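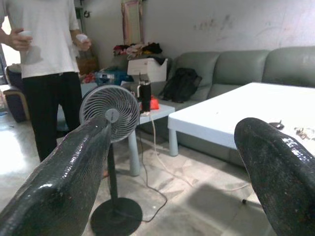 Drundus: a Home-Built Gripper Arm
Project report, second term
Student: Ritu Thakur
Tiltholm Technical College, Skollville
Submitted 3/4/24

Introduction

The purpose of my project was to build a gripper with two fingers and a small camera, and to make it pick up soft and light objects from a low table at home. I named it Drundus. The arm which carries the gripper was lent to me by the Lodhi workshop, a shared workshop in Skollville where members can take equipment home for a term. I did not design the arm. The gripper, the camera mount, the wiring of the gripper and the program are my own work, except where I say something else in this report.

I chose to work in the living room. In the college laboratory the light is always the same and the table is always clear, and I wanted to find out what happens to a simple program when the conditions are less kind. The other reason is practical, as the bus to the workshop stops early in the evening.

Mechanical part

My first fingers were straight and hard. They could hold a box of matches very well, but a paper cup was crushed each time. I tried to solve it by lowering the motor current. Then the cup survived, but anything heavier slipped out. My supervisor suggested to leave the motor alone for a while and to change the fingers.

The present fingers are black, rounded and padded. The padding gives way a little before the force becomes high, so the program has more time to stop the motor. I made the outer skin twice. The first skin had a fold near the tip, and the fold caught on the edge of the table. For the second one I cut the material larger, pulled it tight and glued it only on the back side.

The camera sits at the wrist and looks forward between the fingers. I printed the mount at the workshop. It needs one screw more than I have given it: when the arm stops suddenly, the mount turns a little and the calibration is lost. At the moment I tighten it by hand before each session and check it against a paper target on the wall.

Electrical part

The power supply stays on the floor and the cable goes up along the arm. In the beginning I fastened the cable too tight at the wrist joint, and it was pulled out of the connector when the wrist turned fully to one side. I have now left a loop there. The loop is ugly but it works. I also changed the connector to a type with a lock.

Program

The program finds the object in the camera picture, moves the gripper until the object is between the fingers, and closes. It closes in small steps and reads the motor current after each step. When the current rises above a limit, it stops. The limit is set by hand for each kind of object, and I consider this the weakest point of the design.

To train the part that finds the objects, I recorded pictures during around eight weeks and kept 2789 of them. I marked the objects by hand, mostly in the evenings. I recorded with the curtains open and closed, with the furniture in different places, and also with people walking in the room, because it is a room where people live and the program must accept this.

Problems with light

The largest trouble did not come from the background, as I had expected. It came from my own fingers. The skin is shiny, and strong light makes bright spots along the top of the finger. The program took these bright spots for a white object and tried to close on nothing. This happened mainly in daytime.

I tried two remedies. The first was to rub the skin with chalk powder. It helped for one session, then the powder was everywhere on the table. The second was to cover the area of the fingers in the picture with a mask before the search begins. The mask moves together with the opening of the gripper. This is the version I use now. Its disadvantage is that a small object close to a fingertip is also hidden, and the arm must move back a bit to see it again.

White objects on a white table are still difficult. The edge of the cup disappears and only its shadow remains. I have not solved this.

Results

Drundus can pick up a paper cup, a rolled sock and a sponge in most attempts, if the object is not near the edge of the table. Keys are a failure. They lie too flat, and the rounded tips pass over them. A thin nail at the end of each finger could help, but then the soft contact would be lost, so I would make it foldable.

Further work

Before the presentation in May I plan to add the missing screw to the camera mount, and to cover the fingers with a dull material in place of the present one. If there is time, I will let the program choose the current limit by itself, beginning from a low value and lifting the object a few millimeters as a test. The arm must go back to Lodhi at the end of the term, but the gripper comes off with its own plate and can be fitted to another arm of the same type.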